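Courses > Working Safely with Robots > Part Two > Chapter 3

Chapter 3: When the Grip Lets Go
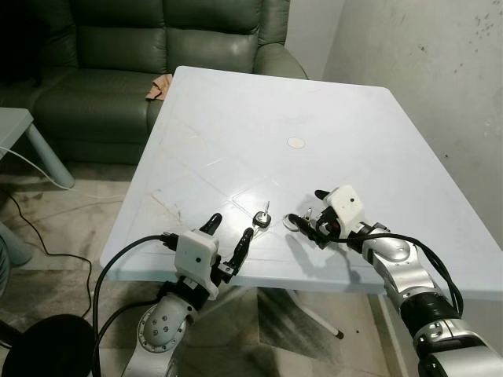 Most of us, if we are asked to picture a robot accident, think of something large and fast, with a fence around it and a siren going. I did too, for years, and I still teach the big machines first. But the fault that taught me the most was a small one, and it happened on a two-armed bench setup at Ninduvura one afternoon in May, when Esben Kirkegaard was running a handover task he had run more times than he cared to remember.

The job was simple enough to explain to a child. One gripper picks up a small object, the other takes it, and the first lets go. The log for that setup held 3,765 handovers, and 92 of them had ended with both grippers closed on the object and both arms pulling. In nearly all of those, the controller noticed the extra load and stopped. In two it didn't, and the second time Esben had reached in to help — as you or I might have — when one side slipped and the arm swung back into his wrist. He was bruised and rather cross, and he was back at work the next morning.

Gwawr Bowen, who looked into it, found that the load limit had been raised weeks earlier to quiet some false stops. The change was sensible on the day it was made, and it was never written down. We will spend a good part of this chapter with her notes, so please be patient with the detail.

Before you read on, take a sheet of paper and write down what you would have checked first. Keep it somewhere handy. We'll come back to it in Section 3.2, once we have talked about how a gripper knows it is holding something, and how easily it can be wrong.

Last updated: May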